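Open day at Parkumora Hospital (mostly the basement)

I have lived up the hill from Parkumora for half my life and until this January the only parts I'd seen were the ER and the parking garage. So when my sister forwarded me the open day flyer I signed up right away, and then signed her up too, which she found out about over breakfast.

You get a sticker at the door and a folded map, and the map is terrible. It shows the Hellström building connected to the Lorkier wing on the second floor. They connect on the third. We went up and down a lot, along with a family in matching raincoats who were just as lost as we were and who I now consider friends.

The big draw was supposed to be the lobby, with the blood pressure table and the teddy bear clinic and a very long line for face painting. We skipped all of it and went straight for the basement tour, capped at 13 people. I'd set an alarm to book it!

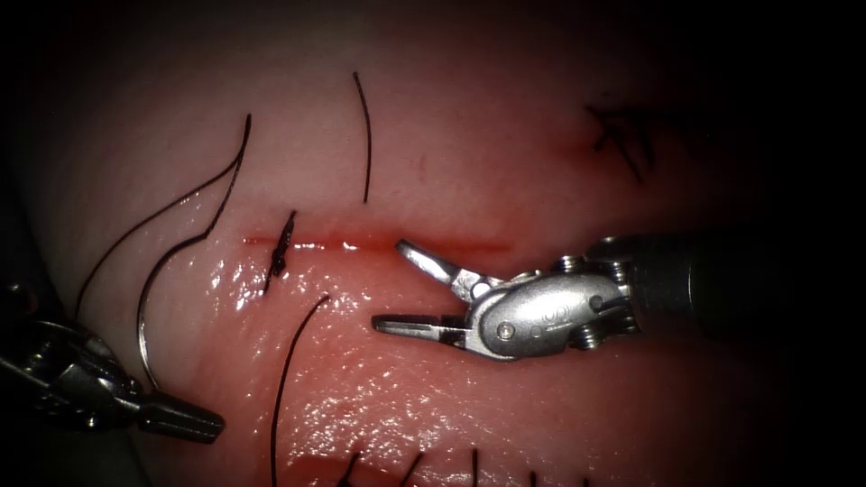 A thin, straight cut with a reddish streak along it, and an instrument at the right.

Our guide downstairs was Thaddeus Delacroix, who runs the kitchen and talks very fast. The kitchen sends out 2,000 meals on a normal day, and I had honestly never wondered where those came from (a drawer? a truck?). They come from one long room with a belt down the middle. Each tray has a paper slip with the diet on it, and people stand along both sides adding their one thing as it goes by. Soup lady, bread man, the guy who only does lids. At the end a woman reads the slip against the tray out loud, every single one, and if the pudding is wrong it goes back. She had a great voice for it. My sister said she would listen to that as a podcast.

I asked what gets sent back uneaten the most and Thaddeus said green beans before I'd finished the question. They have tried them buttered, they have tried them with almonds, and he's giving up on them this spring and moving to roasted carrots. The broth is made there from scratch in kettles you could take a bath in, and we all got a paper cup of it. It was really, really good. Salty, a bit of ginger. I went back for a second cup while he was explaining the dishwasher, so I can't report on the dishwasher.

Next to the kitchen is the laundry, and if you only do one stop next year, do that one. It's hot and loud and smells like a clean shirt. Sheets go into a flat ironer at one end and slide out the other side folded in thirds. One of the raincoat kids wanted to know if you could put a pizza through it. Everybody in the laundry stopped to think about that, and the answer was that you could do it once.

There's also a sewing corner with two old machines where they mend blankets and shorten curtains. Delphine Villanueva has worked there long enough that some of the curtains upstairs have been hemmed three times, each time by her. She showed us a box of things found in pillowcases: hearing aid batteries, a harmonica, a rosary, dozens of reading glasses. They keep all of it for a year. I asked about the harmonica and she said it had been claimed and then came back down again in another pillowcase.

After that you were free to wander. The old stairwell in the Hellström building was open, and it has 277 steps top to bottom according to the little plaque, with green tile the whole way and a brass rail worn pale in the middle. We walked down it, being sensible people. On each landing there's a window with a deep sill, and somebody has been keeping geraniums there, very leggy ones. I would have liked to sit with them longer but my sister wanted lunch.

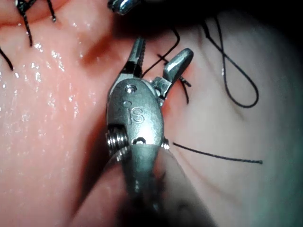 Lunch was at Stuva, the café on the ground floor, and it was packed. They'd put out a soup and roll special and ran out of rolls while we were in line, so we got soup and a slice of marble cake, no complaints. Tables were hard to come by and we ended up sharing with a retired bus driver who had come only for the boiler room talk. He had notes! He thought the boiler guy had rushed the part about the steam traps, and he explained the steam traps to us properly over his coffee, and I followed maybe half of it.

Practical stuff if you're thinking of going. Parking was free before noon but the garage filled up, so take the bus. Wear flat shoes for the basement, they will turn you away in sandals (it happened to a man ahead of us, in January, in sandals). The laundry is too loud for babies. Book the basement the minute it opens, and pick the morning slot so the belt is actually running. And ignore the map. Go up to three, cross over, come back down.

My sister has already asked about next year. She wants to see the pharmacy and I want more broth.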